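Bins, Benches and Small Parts: Clandurmont Gallery

Open metal bins have been part of the Clandurmont workshop since the first bench went in. This page is for the bins and the small things that end up in them. 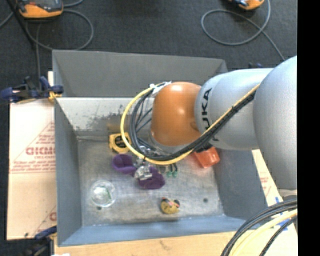 We use open bins for anything that is picked up and put back many times in a day. A lid slows people down, and drawers get left half open until somebody walks into one. An open bin with a flat floor lets you see what you have. It also lets you see what you no longer need, which over a year matters more than it sounds.

The current count is 147 bins, from the June count. Most of them live on the Imard shelving along the long wall. The rest are on benches, under benches, or at Vetham, where we keep the overflow and the seasonal items. Every bin has a number on a tag at the front, and the number is also written in marker on the underside, in case the tag comes off.

The notes below go with the albums on this site. Each album has its own page. They are listed in the order the bins sit along the wall, starting from the door.

The long wall
11 shelving bays, all from Imard, all the same depth. The bays were put up over one winter and the feet were shimmed twice. The floor drops toward the drain, so bay nine has the thickest shims.

Bay one
Gloves, rags, tape and safety glasses. This bay is emptied faster than any other and is restocked every morning before eight.

Bay two
Fasteners in small boxes, grouped by length. We tried grouping by head type first and went back after a month. People look for a length.

Bays three and four
Hand tools. Pliers and cutters to the left, wrenches to the right, hammers on the bottom shelf where they can't fall on anyone.

Bay five
Measuring and marking. Tape measures, squares, chalk lines, pencils, scribers. See the longer note further down the page.

Bay six
Clamps. The large ones hang from the uprights and the small ones are kept in two bins. The springs on the cheap ones wear out, and worn clamps go in the repair bin, not back on the shelf.

Bays seven and eight
Soft goods. Foam, cloth, sponges, rubber sheet and anything else that bends. These bins are lined with cardboard so that rough edges don't snag the contents.

Bay nine
Cable and hose, coiled and tied. The tie goes on in two places. A coil tied once opens up by the end of the week.

Bay ten
Odd lots. Single items, samples, leftovers, pieces with no home. This bay gets sorted every other month.

Bay eleven
Empty bins, spare tags, spare liners.

About the bins

Sheet metal was chosen over plastic after the first set of plastic bins cracked at the corners. Metal dents, but a dented bin still works. It also wipes clean. Old tape residue comes off with a plastic scraper and a little citrus cleaner, and a bin that has had something sticky stored in it for a year can usually be brought back in ten minutes.

Marks on the inside walls are another matter. Rust spots should be sanded and touched up. Stains from oil, glue or cardboard are left alone if they don't rub off on a clean rag. We stopped repainting bins for looks. The paint chipped, and the chips got into everything.

Gray is the standard color here. It has one drawback, in that gray steel tools are hard to pick out against a gray floor. Some people put a sheet of white card in the bottom. Others paint the handles of their tools or wrap them with a turn of bright tape. Either is fine. Yellow and orange show up best under our lights, and dark purple and navy are the hardest to find once they slide into a corner.

Bins should not be filled above the halfway line. A bin filled to the top is a pile with walls. Items at the bottom don't get used, and someone ends up buying a second one.

Tape measures

This gets its own section. More tape measures go missing here than any other tool.

We keep short pocket tapes and a few longer ones. The yellow cases were a deliberate choice after a batch of black ones disappeared one after another. Most of the black ones were found later, in bins, under other things. A yellow case can be seen from across the bench.

Tapes go back in bay five at the end of the day. During the day they can stay in any open bin near the work. They should be left with the blade fully in and the lock off. A tape stored with the lock on holds the spring under load and wears it out early.

Check the hook before using a tape for anything that has to fit. The hook is meant to slide a little, by the thickness of the metal. If it is bent or slides too far, put the tape in the repair bin with a note. Replacement tapes come from Abreu, who keep a box behind the counter for us.

Labels inside bins

Every item that belongs to a bin has an entry in the log. There are 627 entries at present. Consumables are not logged one by one; a box of screws is one entry.

The log has four columns: item, home bin, size, and last checked. There used to be a column for condition. It was filled in with "ok" so often that we dropped it and started using the repair bin in its place.

Items without an entry go to bay ten. They stay there until someone logs them or claims them. After the second sorting they are given away or recycled.

Sorting a mixed bin

Mixed bins happen. A job ends, the bench gets cleared in a hurry, and one bin ends up with a little of everything. The method we use is this.

Take the bin to an empty bench. Don't sort at the shelf.

Take out the biggest items first and set them at the back of the bench.

Take out anything soft next. Soft items hide small ones, and cup shapes collect screws. Turn them over before you put them down.

Take out tools and measuring items and put them in a row. Return these in one trip.

Sweep what is left into a tray. Fasteners go to bay two. Anything you can't name goes to bay ten.

Wipe the bin, check the tag against the number underneath, and put it back.

A half-full mixed bin takes 15 minutes or less. A full one can take an hour, which is another reason for the halfway line.

The Vetham overflow

The Vetham space is smaller and has no heat. Only metal, glass and hard plastic are kept there. Tape, glue and foam suffer in the cold, and a box of rubber parts left over one winter came back stiff and had to be thrown out.

The bins at Vetham use the same numbers as the main set, with a V in front. When a bin moves from one place to the other it gets a new tag, and the old number is left unused until the next count. We printed a roll of 814 tags when the system started and are still working through it.

Other albums

Benches before and after
The four center benches, from bare tops to the current layout.

Repair bin
Clamps, tapes and cutters that came in broken, and the same items once they were fixed.

Tags and labels
Early handwritten tags, the first printed set, and the larger ones in use now. The larger ones can be read without glasses.

Liners
Cardboard, felt, rubber mat and white card, each shown new and after six months in a bin.

Vetham shelving
Mostly taken from the doorway. The space is narrow.

Bay ten finds
Single items from the odd lots shelf that were never matched to anything. If you recognize one, write down the photo number and leave it at the front desk with the bin number if you know it.

Using the pictures

Pictures on this site can be printed for use in the workshop. Please keep the bin number with the print if one is given. Larger files are available at the front desk on request. The albums are updated after each count, and the next additions will be from bays seven and eight once the new liners are in.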